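The Case for the Plain Wooden Block

Every August, the people who equip classrooms for young children are asked to decide what is worth buying and what can wait. The catalogs grow thicker each year, and the simplest materials are moved further toward the back.
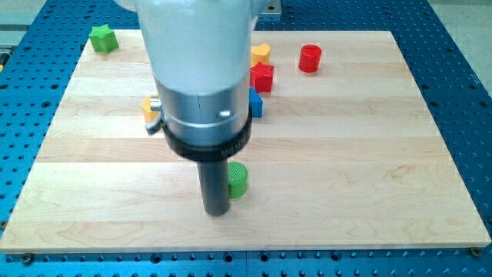

It is the position of this writer that colored wooden shapes, the cylinders, stars and hearts that most adults remember from their own early schooling, deserve a larger share of the budget than they now receive. They are inexpensive, they last, and they ask a child to do something specific with the hand and the eye at the same time. A star must be turned before it will go where it belongs. A cylinder will stand if it is set down with care and will roll away if it is laid on its side. A heart has a top and a bottom, and a child of three will argue about which is which.

The Gurkwood early learning center, where I served for 12 years as head of the preschool program, kept 177 such blocks in open trays. The trays were refilled on a fixed schedule, and worn pieces were sanded and kept in use. In that time we also purchased two talking shape sorters from Weltix. Both were popular for a short while. Both announced the name of the color and the name of the shape as soon as a piece was dropped in, and the children, quite reasonably, stopped saying the names themselves.

I do not wish to overstate the matter. Electronic toys have their place, particularly for children with limited vision or speech, and a well-made one can hold the attention of a child who is otherwise difficult to reach. My objection is to the assumption, common in purchasing meetings, that a material which does more must teach more. A red star and a green star placed side by side raise a question that no recording needs to ask. Are they the same? One child sorts by color and another by shape, and the disagreement that follows may take up most of a morning.

There is also the matter of surface. Loose shapes are often tipped straight onto the floor, where they travel under shelves and are lost. A flat board, light in color and large enough for a small number of pieces to be spread apart, gives the work an edge. Children understand an edge. They will keep their shapes within it with very little instruction, and they will notice when a neighbor's hand crosses it. At Gurkwood we gave each child a board and no more than a handful of blocks, and we found that a session of free arrangement could run well past the time allotted.

My former colleague Vikas Saxena has argued that free arrangement is too loose an activity to justify its place in the day, and that shapes should be offered only with a matching tray or a printed pattern to follow. He makes the point well, and his own classroom at Montecinos is an orderly one. I would answer that the pattern is useful in the second month and a hindrance in the first. A child who has not yet learned that a block can stand on its end should be allowed to find it out before being shown a card.

Programs that are reviewing their orders for the coming year may wish to look first in their own storage rooms. Many already own a good set, put away when some newer product arrived — and often with only a few pieces missing. A mixed set serves perfectly well. Wash the blocks, check them for splinters, and put them back on a low shelf where the children can reach them without asking.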